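Wear Points: What the Knee of a Work Trouser Tells a Textile Lab

By Isla Sutherland

January 20, 2019

The abrasion tester at Eltbridge runs in a windowless room behind the dye store, and it runs most of the day. A disc of cloth is clamped over a foam pad, a weighted head lowers a patch of standard worsted against it, and the head traces a slow looping figure until two threads break. The operator stops the machine, reads the counter and writes down the number of rubs. Then a fresh disc goes in.

For decades that number has been the main figure quoted when a mill sells cotton drill to a maker of work clothing. It is repeatable, cheap to obtain and easy to print on a swing ticket. It is also a poor guide to how long a pair of trousers will last on a person who kneels for a living.

Idalina Cunha has managed the lab for nine years. Her view is that flat abrasion describes one kind of damage and garments suffer at least four. There is flat abrasion on the seat and the front of the thigh. There is edge abrasion wherever cloth is folded over and stands proud of its surroundings, as at a hem, a pocket mouth or the rim of a flap. There is flex fatigue behind the knee and across the lap. Finally there is seam grin, in which the stitching holds but the yarns on either side slide apart and leave a ladder of exposed thread.

"A returned garment hardly ever fails in the middle of a panel," Cunha says. "It fails at a fold, and the disc in the machine has no folds."

The lab's answer has been a wear trial. Last October it collected trousers from 67 field staff at Gisusthorpe, a parks and drainage contractor with a long wash record for every issued item. All were cut from the same two-by-one twill, with bellows pockets on the thigh and double-turned hems. Each pair was opened at the inseam, laid flat and mapped against a printed grid, with damage graded at every intersection on a scale running from unmarked to holed.

The maps agreed closely. The hem at the back of the heel was the first area to go, followed by the lower corners of the thigh pockets. Knees came third. On pairs with reinforcing patches, the patch itself was generally sound, and the base cloth directly above its top edge was badly thinned. A stiff double layer ends abruptly there and the single layer takes all the bending.

Colour loss followed the same pattern. Khaki shades are often dyed with vats or with a blend of vats and sulphurs, and in heavier cloths the dye may not fully penetrate the core of the yarn. Once the outer fibres have been rubbed away the paler centre shows. A white line on a pocket flap is therefore an early reading of mechanical wear, available well before any loss of strength can be measured on a tensile rig.

Laundering accounts for more of this than most wearers suppose. Jirayu Bunnag, a finishing chemist who moved to Eltbridge from the Saithong mill, washed unworn trousers for 60 cycles in an industrial machine and mapped them on the same grid. The hems and pocket corners were visibly frosted, although the garments had never been on a body. Overloading reduced water movement and made the frosting patchy. Underloading increased the drop within the drum and made it worse. Turning the garments inside out moved most of the damage to the seam allowances, where it does little harm.

Temperature mattered less than the dryer. Cotton fibres become brittle as they lose their residual moisture, and a tumbler that continues past that stage breaks fibre ends off the surface at every fold. The debris is collected as lint. Bunnag weighs the lint from each load and considers it the most honest measurement in the building.
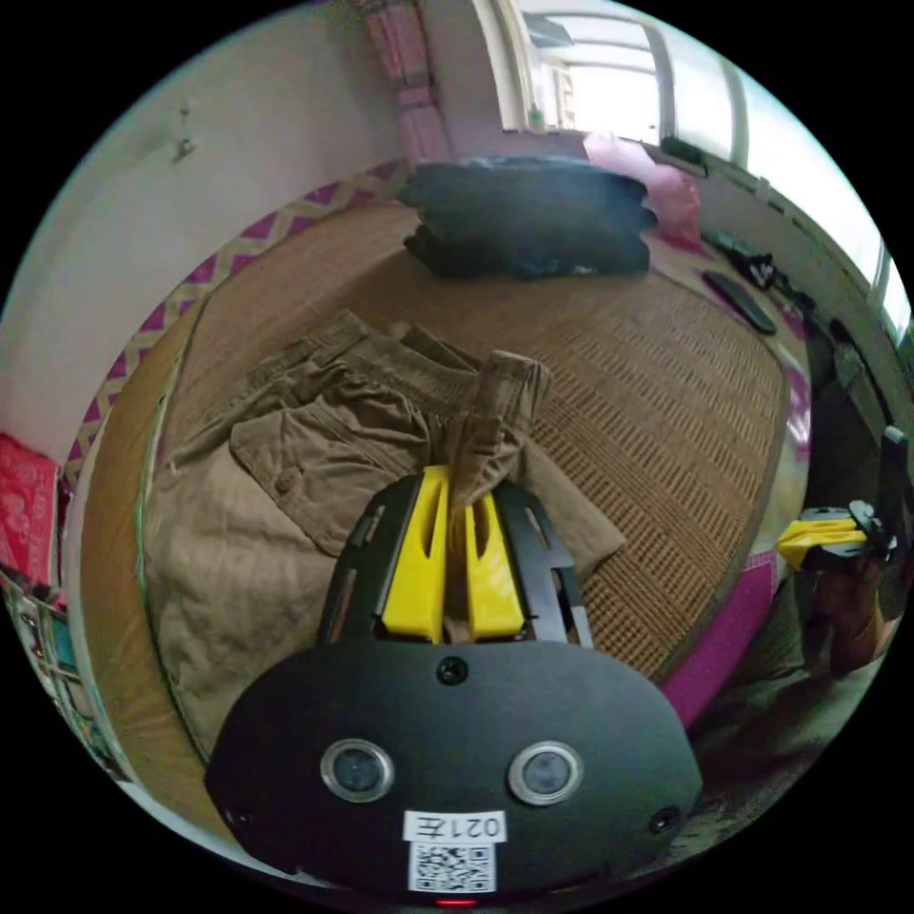

Does a heavier cloth last longer?

Weight helps against flat abrasion, but past a certain point it shortens the life of the hems and pocket edges. A heavy twill makes a thick, rigid fold, and a rigid fold concentrates rubbing on a narrow ridge. A medium-weight cloth with a tighter weave and a softer hem will often outlast it.

The finding has been awkward for the trade, where grams per square metre have long stood in for quality. Somkiat Khunthong, who buys cloth for the workwear label Joltance, has responded by splitting his specification. The body of the trouser is now a lighter twill. The hem is bound with a separate bias strip that can be unpicked and replaced, and the reinforcing patch has a curved upper edge, to spread the bend over a greater length of cloth. Pocket flaps are trimmed inside to remove one layer at each corner.

None of these changes would register on the abrasion tester, and the added sewing time increases the cost of every pair. Khunthong has had to argue for them using the grid maps alone.

Yupin Suwannarat, who repairs uniforms under contract, was shown the maps in draft and recognised them at once. Her workroom has placed its darns according to much the same scheme for years. She asks that hem allowances be left deeper, and that bar tacks be set slightly in from the pocket corner, where they can be reached without opening the side seam. Both requests have gone into the next sample run.

Eltbridge will issue the new pattern to half of the Gisusthorpe crews and the old one to the remainder. The garments will be withdrawn for mapping at 3 intervals, the first of them after the wet season. Cunha intends to keep reporting rub counts in the meantime, as customers continue to ask for them.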